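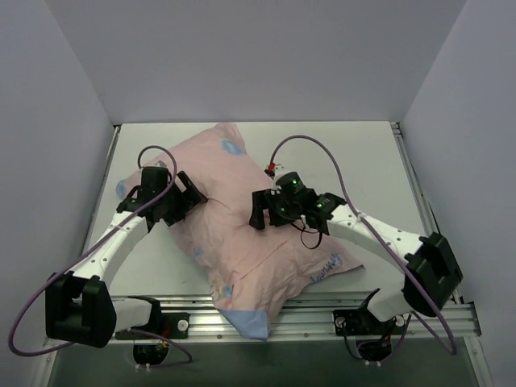
I have spent most of January on a part of our stack that I used to think of as plumbing, and I'd like to write it down while I still remember how it goes. Distden is the little planner we use for soft things – pillows, towels, covers – and until this month it asked the policy for a fresh chunk of actions only when the old one ran out. The arms would pause for a moment at each join, and with cloth between two grippers a pause is a chance for one side to keep pulling while the other has stopped.

So now inference runs in its own process, and Maddocks (our controller) blends the new chunk into the old one over 200 milliseconds. Both arms share a single clock, too, and I wish I had done that part first! 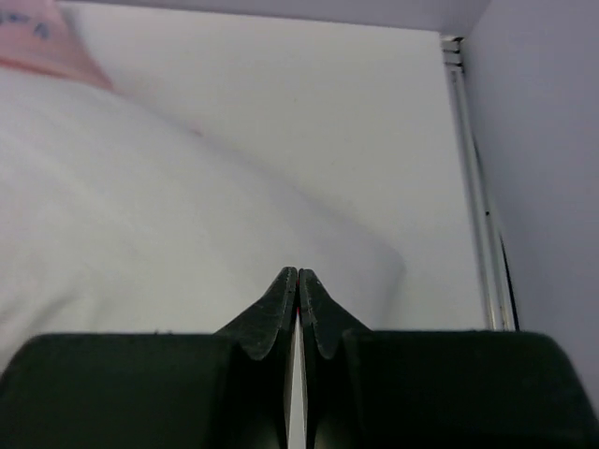

The other half of the job was timestamps. I went through 3388 logged steps and found the wrist cameras lagging the joint readings by up to three ticks, which the policy had quietly learned to live with. Fixing it meant retraining, and two evenings of grumbling at Grestus while it rebuilt the dataset index. I still want to try a shorter blend on the closing motion, and the gripper force limits are next on my list.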